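A visit to the data room at Zadell

Last February our small study group for working engineers got an invitation to spend an afternoon at Zadell, in Jistthorpe. I come from packaging machines, where a motion is written once by a programmer and then repeats until the parts wear out. I wanted to see how it is done when there is no programmer for the motion, only people who show it many times. My colleague Hoi-yan Liu came with me, and she has corrected two of my mistakes in this report already.

Jistthorpe is not easy to reach without a car. The bus stops at the old grain office, and from there you walk along the canal until the second bridge. The entrance of Zadell is at the back of the building, next to the bicycle racks, and the bell is very quiet. We rang it for a long time.

Miklós Rácz received us and gave us coffee and visitor cards. He is responsible for the collection side, meaning everything that happens before the training. He began with a short talk in the kitchen, without slides, and I liked this. Their present project has the name Plinoneo. The goal is that a robot with two arms can handle soft household things: towels, cloths, later perhaps clothes. Rigid objects they did before, and he said that he doesn't miss them, but the customers do.

The main idea is simple to tell. A person takes a gripper in each hand and does the task with them. Each gripper carries its own camera, so the recording shows the cloth as the robot will later see it, from just behind the fingers. The position of each gripper is recorded too. No robot is needed for this part, and that makes it cheap to have several tables working together. In the room we visited there were 4 tables. Miklós told us the plan for that week was 203 accepted recordings, and on the board we could read that they had 172.

I asked what "accepted" means. The answer took longer than I expected, and for me it was the best part of the visit. Ysaline Jacquet reviews the recordings. She throws away those where the tracking jumps, which happens mostly when the person turns quickly. She also throws away those where the person helped with a bare finger. But she keeps the clumsy ones. If the fingers miss the edge and the person tries again, this stays in the set, and it gets a tag. In the first version they kept only the beautiful recordings, and the robot then did not know what to do after a bad grasp. It would continue to lift with nothing in the fingers, very politely, until the end of the motion.

In packaging we do the opposite. We remove every bad cycle from the log and study only the good ones. I wrote this down with a big question mark.

We then stood by the tables for a good while. The persons who do the demonstrations work in short blocks and change the task often. Lionel Bodin, who has done it the longest, let us try. It is harder than it looks! The fingers close on a flat cloth and take nothing, or they take two layers when you want one. Lionel approaches the hem with the fingers open, low on the table, and closes late. With the other hand he keeps the cloth from sliding. My own attempts were all too fast, and my wrists were tired after a few minutes. Hoi-yan was better than me, she has more patience.

The blue towel, seen from the gripper cameras:
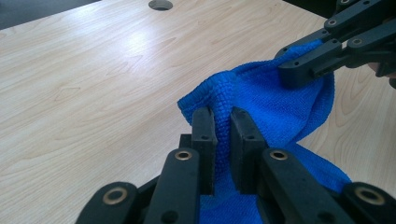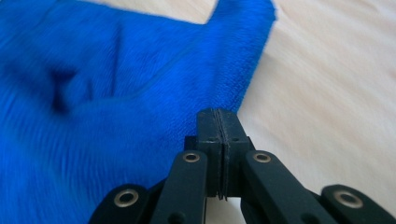
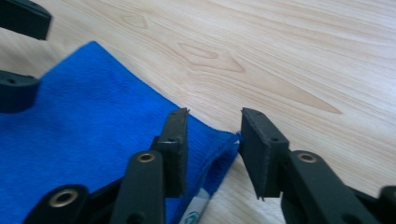 After the tables we had time for questions with Asif Chaudhry, who does the training. Somebody from our group asked how many recordings are enough. He said that he gets this question at each visit and that his answer changes with the cloth. A thin cloth needs more than a thick one, and a new table surface can cost them a week. He would prefer fewer recordings with more different starting positions of the towel. For this reason the persons at the tables drop it from above before each recording and are not allowed to arrange it after.

He also spoke about the instructions on paper that each person receives. The first ones were too exact, and all persons moved in the same way, like in a dance class. Now there is only the start, the finish and a few forbidden things. I would like to see such a paper, but they don't give it out.

What I missed was the robot. It stands at Pichon, their partner, on the other side of the town, and it was not possible to go there the same afternoon. So I cannot say how well the towels are folded in the end. Miklós showed us one short film on his telephone in which it went well, and he said himself that one film is one film.

Some practical notes for those who want to go. Groups should be no larger than 7, as the room is narrow between the tables. Photographing the board is not permitted. Bring a sweater, the windows stay open. The last bus back leaves earlier than the timetable on the internet says, so ask at the reception, and if you miss it there is a decent soup place near the first bridge.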